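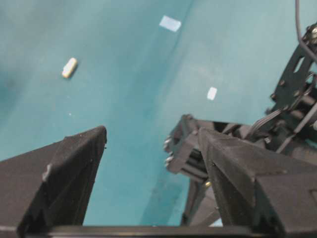
Wrist cam: planner stops short on approach

rurquijo
Running the Judico planner with the Molo grasp detector on the wrist camera. Since the May update it aborts during approach on 6 of 16 runs. The log says "target lost" and the arm holds position. Detector confidence is fine until the last stretch. Is there a timeout I should raise?

koyama_fan
Raise target_timeout to 4 seconds. Fixed it for me.

dell_t
I wouldn't. That makes the planner act on a stale pose. Check exposure first. If the shutter is slow, everything smears while the wrist moves and the detector drops out.

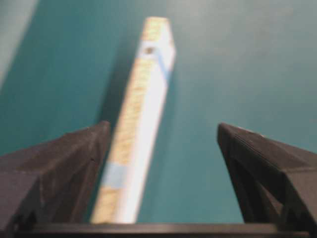

rurquijo
Exposure is on auto. I never locked it. Fingers are masked out already.

dell_t
Lock it, add light, and cut approach speed in half. Then look at the confidence plot again.

koyama_fan
Half speed kills cycle time. A longer timeout costs nothing if the part isn't moving.

dell_t
It costs you when the part gets bumped. We had that at Trernport and bent a finger.

rurquijo
Locked exposure Tuesday, left speed and timeout alone. 4 aborts in 16 now. Will try the slower approach next.

dell_t
Post the log when you do.

Search this forum: Enter keywords Go

Last updated: May

Contact the moderators | Copyright Remedios Urquijo and contributors | Back to top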